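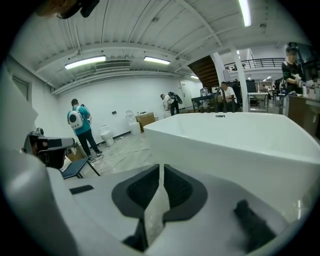 Cistden Town Council, 1 Apr 2023 - my notes, so blame me for typos!

Present: Sewwandi Rathnayake (chair), Malcolm Pickering, Tae-yang Ahn and me, Povilas Lukoševičius. Gun-woo Ham sent regrets.

March minutes approved. We went back and forth on the Borkano Creek cleanup (Malcolm wants it done before the summer rains) and finally voted $3,902 for it, all in favor. Tae-yang will call the county about the well tests on Fonska Road.

Adjourned at 9 - next time I'm bringing coffee.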